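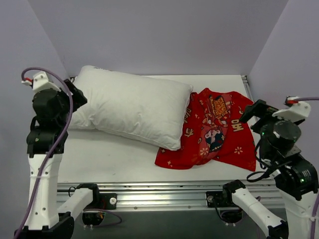 Flundstead, 31. März 2020

Der Ball ruht, die Sporttasche aber leider auch, und zwar bei uns seit dem letzten Training im Flur, ungeöffnet. Wenn es bei Ihnen ähnlich aussieht, dann ist jetzt ein guter Moment, einmal alles herauszuholen, was sich in einer Fußballsaison so ansammelt: Trikots, Stutzen, Schienbeinschoner, die Torwarthandschuhe und ganz unten die Schuhe mit dem Lehm vom Auswärtsspiel in Pondotdale. Ich wasche seit vielen Jahren für zwei Kinder und zeitweise für die halbe Mannschaft, und ein paar Dinge habe ich mir dabei angewöhnt, die ich gern weitergebe.

Trikots und Hosen

Zuerst der Schlamm. So schwer es fällt, lassen Sie ihn trocknen! Feuchter Lehm wird beim Reiben nur tiefer in den Stoff gedrückt, trockenen kann man auf dem Balkon ausklopfen und mit einer weichen Bürste abnehmen. Danach drehe ich alles auf links, auch die Ärmel (das vergisst man gern), damit die aufgebügelten Nummern nicht an der Trommel scheuern. Gewaschen wird bei 30 bis höchstens 40 Grad, mit flüssigem Feinwaschmittel und ganz ohne Weichspüler. Der legt sich wie ein Film auf die Kunstfaser, und dann klebt das Trikot beim nächsten Spiel am Rücken.

Gegen den Geruch, der sich in Polyester so hartnäckig hält, hilft bei uns ein Bad vor der Wäsche: eine Schüssel kaltes Wasser, eine halbe Tasse heller Haushaltsessig, eine gute halbe Stunde stehen lassen und dann gründlich ausspülen. Grasflecken an weißen Hosen reibe ich mit Gallseife ein und lasse sie einwirken, während ich mir einen Kaffee mache. Bei sehr alten Flecken braucht es einen zweiten Durchgang, und manche gehen eben gar nicht mehr heraus. Damit haben wir uns abgefunden.

In den Trockner kommt bei mir kein Trikot. Einmal habe ich es eilig gehabt, und seither hat die Rückennummer unserer Tochter Risse. Auf einem Kleiderbügel im Schatten ist so ein dünnes Hemd ohnehin in ein paar Stunden trocken.

Stutzen

Stutzen gehen bei uns immer paarweise zusammengeknotet in die Wäsche, locker natürlich, sonst bleibt der Knoten innen schmutzig. Klebeband vorher abziehen! Die Reste vom Klebstoff lassen sich mit einem Tropfen Speiseöl lösen, den man anschließend mit etwas Spülmittel wieder auswäscht.

Fußballschuhe

Die Schuhe bitte nicht in die Maschine, auch wenn der Nachbar schwört, dass es bei seinen gut gegangen ist. Schnürsenkel und Einlegesohlen heraus, die Sohle über einem Eimer abbürsten, für die Ecken zwischen den Stollen tut es eine alte Zahnbürste oder ein Holzspieß. Das Obermaterial nur mit einem feuchten Lappen und lauwarmem Wasser abwischen. Dann kommt Zeitungspapier hinein, und das wird nach einer Stunde gewechselt und am Abend noch einmal. Auf die Heizung gehören sie nie, da wird das Leder hart und der Kleber gibt nach. Echtes Leder bekommt zum Schluss ein wenig Lederfett, ganz dünn mit dem Finger aufgetragen.

Wer Schraubstollen hat, dreht sie vor einer längeren Pause heraus und gibt einen Hauch Vaseline auf das Gewinde. Im September waren bei einem Paar drei Stollen so festgerostet, dass wir die Rohrzange holen mussten, und schön sah der Schuh danach nicht mehr aus.

Torwarthandschuhe

Handschuhe wasche ich von Hand, am liebsten gleich angezogen unter dem lauwarmen Wasserstrahl, als würde ich mir die Hände waschen. Ein bisschen mildes Shampoo reicht. Ausdrücken, nicht wringen, und dann mit den Fingern nach oben an der Luft trocknen lassen, weit weg von der Sonne. Und legen Sie die beiden Handflächen nie aufeinander, der Belag klebt sonst zusammen und reißt beim Auseinanderziehen.

Schienbeinschoner und Tasche

Die Schalen abwischen, die Polster mit einer Lösung aus Wasser und etwas Natron abtupfen und offen liegen lassen. Die Tasche selbst kippe ich draußen aus, sauge die Kunstrasenkügelchen heraus (mit der Fugendüse, sonst sitzt man bis zum Abend daran) und wische sie feucht nach. Über Nacht bleibt eine Schale Kaffeepulver darin stehen, bei geöffnetem Reißverschluss. Seit ein paar Monaten liegt außerdem immer ein waschbarer Stoffbeutel für die nassen Sachen mit drin, aus einem alten Bettbezug genäht. Den kann man abends einfach mit in die Trommel werfen.

Wenn alles sauber ist, schauen Sie noch nach, was den Kindern überhaupt noch passt. Unsere zu kleinen Schuhe gehen nach Skistham zur Jugend, gut gebürstet und mit frischen Schnürsenkeln.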